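4. Seasonal labor and enforcement in the Plamberg district

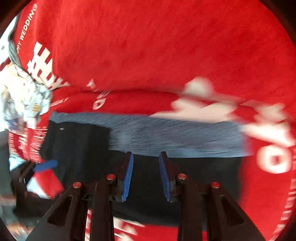
Seasonal workers in the district are hired mostly by word of mouth, and few hold a written contract. Earlier work treated enforcement against growers and enforcement against hired hands as one policy. Greenberg and Lyons (Section 2) argue that the two should be measured separately, and we follow them in this section.

The records used are 870 citations issued by the county over two growing seasons. Of these, 504 name a hired worker and no landholder. Each citation was coded for the charge, the type of site and the final outcome in court. Citations that were later merged with another case were kept under the earlier number. Entries from the Nyamweya valley were coded by a second reader, as the forms used there differ from those of the rest of the county.

Figure 4. A hand-held gripper reaching toward denim and black garments on a red printed sheet.

Three findings bear on the present question. First, workers were charged more often at small sites than at large ones, even where the landholder was known to the county. Second, cases against workers closed sooner, most of them by plea. Third, the share of citations naming a worker rose in April of the second season, after the county changed its guidance to deputies — a change that was not announced to growers or to the public.

We do not claim that the new guidance alone produced this rise. Planting began early that year, and more workers were present in the district than in the season before. The Sodetti survey, with 768 replies from local households, also shows that complaints about traffic and water use went up in the same weeks. A complaint often leads to a site visit, and the people found at a visit are usually the hired hands. The effect of guidance and the effect of complaints cannot be fully separated with the data at hand. Section 5 returns to this problem using court calendars.

Search this archive Enter keywords Go

Contact the Kullent Institute | Copyright Kullent Institute, all rights reserved | Back to top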